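Glue sticks, red envelopes and a month of lifting flaps

2018-12-08

Filed under: paper, adhesives, desk

The square envelopes are finally under way. I said in October that I would settle on a template before buying any more card, and I have mostly kept to that. What follows is the working record, for my own use next year and for the two people who wrote in asking how I stop the flaps from coming up.

Background

Every year I make envelopes from red paper for the family and for a few people at work. They go out late in January with a note and some money in them, and a few go earlier as gift card holders. Commercial ones are cheap and perfectly good. I make mine because I like a square format and the shops near me stock only the tall narrow kind.

Last year's run had a flap failure problem. I used a PVA craft glue, applied with a brush, and on light paper it cockled the flap along the full width of the glue line. Where I put on less, the corners lifted. Telma Núñez, who taught the bookbinding short course I took, looked at one and told me I was using far too wet an adhesive for the weight of the stock. She suggested a glue stick for anything under 120 gsm and paste for anything above. I have gone with the glue stick.

Paper

The red is a Koremow text weight, 100 gsm, coloured right through so that a cut edge doesn't show white. It creases cleanly with the grain and cracks slightly against it. I check grain by bending the sheet both ways before cutting and marking the back in pencil. On a square blank you cannot tell afterwards, so the mark matters.

I also tried the Garkley red, which is a nicer colour under daylight but is coated on one side. Glue stick does not take well on the coating. It holds overnight and then pops when the envelope is flexed. I have put the rest of the Garkley aside for tags.

Template

The blank is a square set on the diagonal, with the four points folding to the middle. This is the oldest envelope layout there is and it needs no calculation if the finished size isn't critical. Mine is, as the note card is already cut, so I draw the card outline on the blank first, add 3 mm of clearance each side and score on the outer line.

The side points overlap at the centre. The bottom point comes up over both and is glued down along its two edges. The top point is the closing flap, and I round it off slightly with a curved cut. A sharp tip is the first part to catch and curl. I cut the curve freehand last year and no two matched. This year I made a card former from a cereal box and run the knife around it.

Scoring is with a bone folder against a steel rule, one firm pass. Two light passes wander and give a double line that shows on the red.

The small ones

There are also smaller pieces: tags, folded fronts and little stand-up place cards for the table. They come out of the offcuts. They are fiddlier to glue than the envelopes, as there is less area to hold and the stick is nearly as wide as the piece. I work from the centre out toward the edge and let the stick run past onto scrap.

Gluing

Order of work, as it stands now:

1. Fold all points dry and press each fold with the bone folder.

2. Open everything out again. Side points go in first, no glue.

3. Lay scrap under the bottom point and run the stick along each edge in one stroke. Keep it to a band of 8 mm or so. A wider band adds nothing and can stick the front to the back through the gap.

4. Close, burnish through a clean sheet, and put under a board. I leave them for an hour.

5. Closing flap last, and only when the contents are in. Keep the stick upright and put the glue near the middle of the flap, then draw it out thin. A thick smear at the centre will do for a gift tag but on an envelope it needs spreading before it goes down.

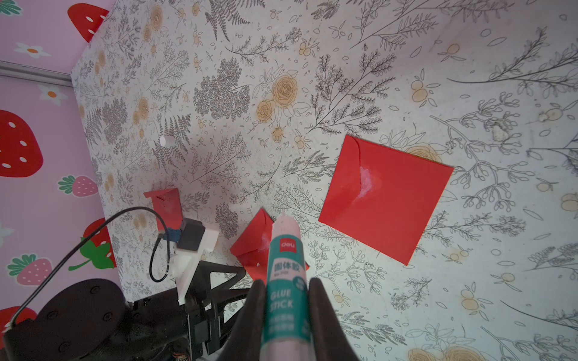
Stick notes

The deli stick has a clear pink body and a teal label, and it is the one I keep going back to. It goes on white, so missed patches are easy to spot on red paper. The Stundness stick I bought as a backup is the type that goes on purple and fades. On red the purple is almost invisible, so the feature is wasted.

Wind the stick out only a few millimetres. Further than that and it leans under pressure, shears at the collar and leaves a lump on the fold. Cap goes back on between pieces if there is any pause at all. A skin forms quickly in a heated room and the first stroke afterwards drags crumbs along the paper.

Table covering

I cover the table with patterned paper, cream with ferns and mustard-coloured flowers. It was the end of a Rivadeneira drawer-liner roll. Plain kraft would do the same job. The one drawback of a busy pattern is that small white objects get lost on it, and I have spent more time than I'd like looking for caps. Dried glue on the cover will mark the next piece, so glued work gets its own scrap sheet and the scrap is thrown out often.

Numbers so far

The target is 70 envelopes. At the current rate that is two more evenings of cutting and one of gluing – assuming the Koremow holds out. I have one full pack left and a few loose sheets with creased corners that will do for place cards.

Next

I want to test the closing flap after a month in a drawer with the heating on. Three samples are sealed and labelled on the back with the date. If the corners hold I will leave the method alone. If they lift, I'll try a thin wheat paste on the flap only and write up the difference.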